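Handout 4: The May visit and the simulated picking demonstration
Course: Introduction to Automated Handling
Issued to students Wednesday, December 30, 2020

1. Purpose of this handout

In May the class attended an open day given online by the automation centre at Latthorpe. These notes are provided for students who attended and for those who joined the course in the autumn. They cover the demonstration of simulated picking, the talk that followed, and the work to be prepared for the first meeting of the new term. The notes on the conveyor and palletising sessions are in Handout 5 and are not repeated in this document.

The demonstration was led by Fiachra Moynihan, who is responsible for training at the centre. All of the work shown was carried out in simulation. The centre uses a program called Nillden, in which an arm, a hand and a set of objects are modelled, and in which a task may be repeated many times without wear to the equipment. The programs prepared in Nillden are later passed to Hosari, the centre's physical cell, which was not part of the May programme.

2. The task

The task is described in the centre's own papers as "close approach in clutter". The arm is required to bring its hand near a chosen object that stands among others, without disturbing its neighbours. Lifting the object is a separate exercise and is marked separately.

Students should note that an approach is judged on the whole arm. The position of the tip is only one part of the matter. A link further up may pass over or close to objects that have nothing to do with the task, and a path that is safe for the fingers may be unsafe for the elbow.
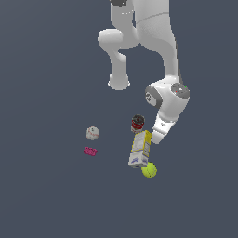 Mr Moynihan explained that each run in Nillden begins from a stored layout. The layout records the place and angle of every object, and the same layout can be called up again when two programs are to be compared. The centre holds 686 stored layouts for the close approach task. Of these, 400 are kept back for testing and are never used while a program is being prepared. Students who have completed Unit 2 will recognise the reason for this separation.

The objects are ordinary shop and household goods. They were chosen for their differences in shape: a box has flat faces and edges, a can has a curved side and flat ends, and a ball has no flat face at all. Each shape asks something different of the hand. A box may be held across its narrow sides, provided that the hand is turned to suit. A can allows more freedom in the angle of the hand but may roll if it is lying down. A ball may be approached from almost any direction and is easily pushed away by a careless touch.

3. Distance and clearance

Two terms were used throughout the demonstration and will be used in the examination.

Approach distance is the gap between the tip of the hand and the nearest point of the chosen object.

Clearance is the smallest gap between any part of the arm and any object that has not been chosen.

A good approach has a small approach distance and a clearance that never falls below the limit set for the task. The two often pull against each other. Where objects stand close together, a hand that comes near to one will come near to its neighbour as well, and the direction of approach must then be chosen with care – usually from the more open side. 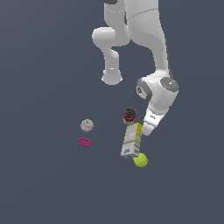
Figure 2. The hand close to the box and the can, with the baseball and the pink object standing apart to the left. Simulated view.

During the talk a student asked whether the limit on clearance should be the same for all objects. Mr Moynihan replied that the centre uses one limit for teaching, as it is easier to mark, but that in working practice a light object or one that rolls freely would normally be given a wider margin. He added that a program which meets the limit by moving very slowly is not thereby a good program. Time is recorded in every run, and the time allowed is part of the task sheet.

4. Choice of viewpoint

The second part of the demonstration dealt with views. Nillden can show the same layout from several positions, and the choice of position affects what a person, or a program, is able to judge. A view from a distance gives the shape of the arm and its path. A view taken close to the fingers gives a better sense of the opening between them and of what lies in front of the hand.

Neither view is sufficient alone. One object may hide part of another, and a gap which seems wide from one side may be narrow from another. For this reason the centre asks its trainees to record clearance from the model itself and to use the views only as a check.

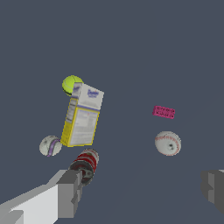

Figure 3. View near the gripper, showing the space between the two fingers. The tennis ball is partly hidden behind the box. Simulated view.

Students sometimes suppose that a plain background makes the task unrealistic. It does remove one difficulty, namely telling an object from what is behind it. It also makes depth harder to judge by eye, as there are few marks on the surface by which to measure. The matter will be taken up again in Unit 5, where patterned surfaces are introduced.

5. Results reported at the open day

The centre reported 3,842 completed runs of the close approach task for the teaching year. Mr Moynihan stated that 3,000 of them met the clearance limit throughout. The remainder were stopped by the program or recorded a gap below the limit at some point in the path. No figure was given for the separate lifting exercise, and students should not quote one in their reports.

6. Preparation for the first meeting

Students are required to bring a written answer of one to two pages on one of the following subjects.

(a) Choose one object from Figure 2 and propose a direction of approach. State which neighbouring objects limit that choice.

(b) Explain why approach distance and clearance must be measured separately. Refer to the links of the arm as well as to the hand.

(c) Compare the views in Figures 2 and 3. Set down what may be judged from each and what may not.

Sketches are welcome and may be drawn by hand. Answers should use the two terms in Section 3 in the sense given there. Reading for the first meeting is Mac an tSaoi, Notes on Safe Motion, chapters 3 and 4; chapter 5 may be left until the second week.

Students who were absent in May may ask the course office for the recording of the talk. It does not include the questions at the end.

Contact: Course Office, Automated Handling | Copyright 2020. For use by enrolled students only | Back to top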